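Gilstead Code for manipulation around hand tools

The Gilstead Code is a voluntary code of practice for gripper-equipped robots working in places where loose hand tools are present. It covers unpacking, sorting and light maintenance carried out in homes, shops and small stores. The code takes its name from the Gilstead test house, where the first draft was prepared. The current edition was issued on 21 April 2019.

Background

Earlier site rules treated the robot and its gripper as the only hazards. The drafting group reviewed 3,363 work records supplied by two operators, Jernel and Nostard, and found 370 in which an edged tool lay within reach of the arm. In 83 of these the tool was not listed in the task sheet. The group concluded that a tool left on the floor or bench should be treated as part of the work area, whether or not the robot was meant to use it.

Scope

The code applies to arms with two-finger grippers and a camera at or near the wrist. It does not apply to fenced industrial cells or to powered cutting tools. Surgical and food-cutting equipment is also excluded.

Main requirements

Part 1 deals with the task sheet. Every edged tool brought into the work area has to be listed, with its type and its resting position at the start of the task. Retractable blades are to be recorded as open or closed.

Part 2 deals with approach. The arm may not pass between a person and an exposed blade. A tool is to be gripped by the handle only, and the blade must point away from the operator's side for the whole of the movement. If the camera loses sight of the blade, the arm stops – it does not return to its home position until an operator has confirmed the path.

Part 3 covers cartons and other packaging. Flaps are to be folded clear of the opening before a gripper enters it. Inner bags are treated as soft goods of unknown content, and may not be cut by the robot unless the content is named in the task sheet. 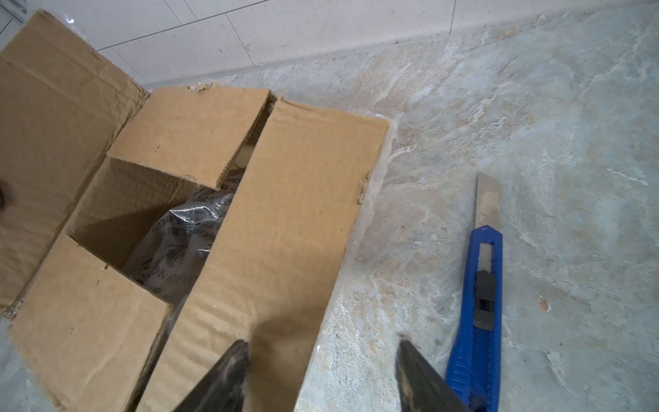

Part 4 sets out record keeping. Operators keep wrist camera footage of each task involving an edged tool, together with the task sheet, until 3,000 further tasks have been completed on the same arm. Stops under Part 2 are logged separately.

Revision and use

A February draft of the code would have required all snap-off blades to be withdrawn before the arm was powered. This was dropped after Nostard objected that it ruled out tasks in which the robot itself hands over or stores the knife. The published text allows an extended blade if it is listed and stays in view.

Jernel applies the code at all of its sites. Nostard applies Parts 1 to 3 and has its own retention rules in place of Part 4. The Yu checklist, a shorter document for single-arm installations, repeats the wording of Part 2 without change.

See also

Yu checklist
Wrist camera placement
Task sheet (robotics)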